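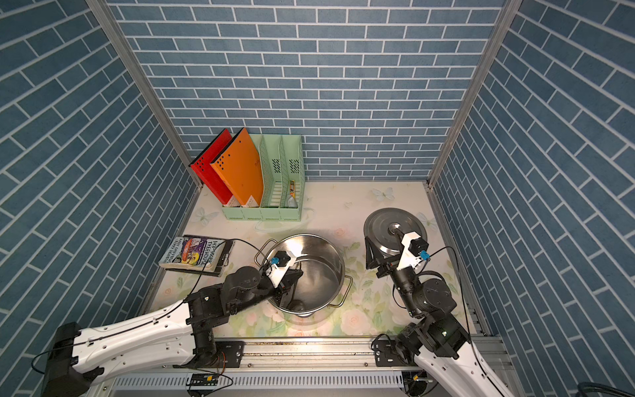 Where should the lid of a big stockpot go while the pot is open?

Flat on the work surface, close to the pot, on the side of the hand that lifts it, with the knob facing up. Leave enough clearance that the rim of the lid does not touch the pot.

By Eckhard Schmieder
September 2, 2018

I have been working out storage for one large stainless steel pot since March, when I moved it out of the cellar cupboard in Trilholm and into the room I use for paperwork. The kitchen there has a single deep shelf, and the pot took up most of it. It gets used 12 times a year at most, usually for stock. The rest of the time it is a cylinder of air with handles.

The first question was whether to store it with the lid on. I no longer do. A closed pot holds whatever moisture was left after drying, and mine had a stale smell each time I opened it. The interior had also developed dull spots near the base, which came off with citric acid and a soft cloth. Stored open, it collects dust, and dust rinses out in a few seconds.

The lid is the harder part. A lid of this size has three practical positions: on the pot, flat, or on its edge. On edge it takes the least surface area, but it needs support. Without a rack it rolls, and the knob only limits how far it can tip in one direction. I tried a Grevix wire rack sold for baking sheets. The slots were too narrow for the domed part, so the lid sat high and came out at the slightest knock. I returned it.

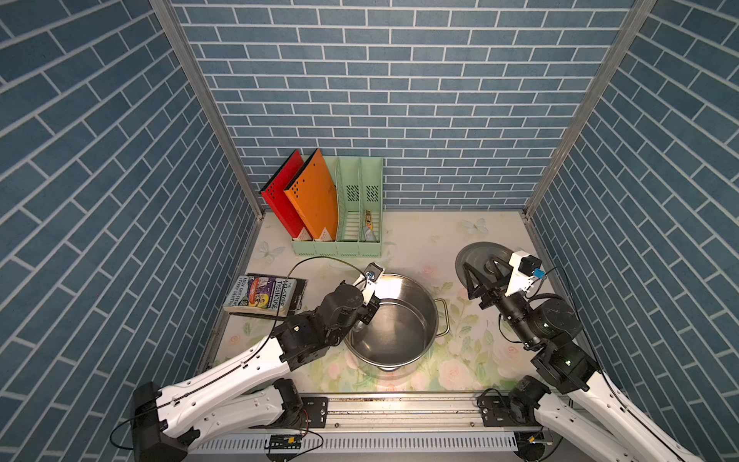 A flat lid stays where it is put, at the cost of surface area. On my table that is acceptable as long as the rest of the surface is kept under control. Paper goes upright in a desk organizer along the back, with the thick folders in the left-hand slots so the thing does not get pulled over when one of them is removed. Books go in one pile, largest at the bottom. Cables are routed behind the pile and never between the pot and the front edge, where a handle can catch them.

Handle orientation matters more than I assumed. I set the pot with its handles running left to right, parallel to the front of the table. With one handle pointing forward, I caught it with a sleeve twice in the first week. A full pot would not have moved much — an empty one slides easily on a smooth table covering.

The covering itself is worth a note. I use a printed wipe-clean sheet from Drellico. It marks if a heavy pot is dragged, so I lift. It also does not tolerate heat, and the pot goes on it only when cold. I cut the sheet roughly 80 mm oversize and folded the excess under, which has held without tape.

Wijesinghe makes a lid holder that clips over the rim of the pot, and two readers wrote to recommend it. I have one on order. My doubt concerns the clip: the rim on my pot is rolled, and most clips are shaped for a plain edge. If it fits, the lid can stay with the pot during use as well as in storage. If it doesn't, I will bend a bracket from flat bar and post the measurements.

This site uses cookies to remember your settings. By continuing to browse you accept their use.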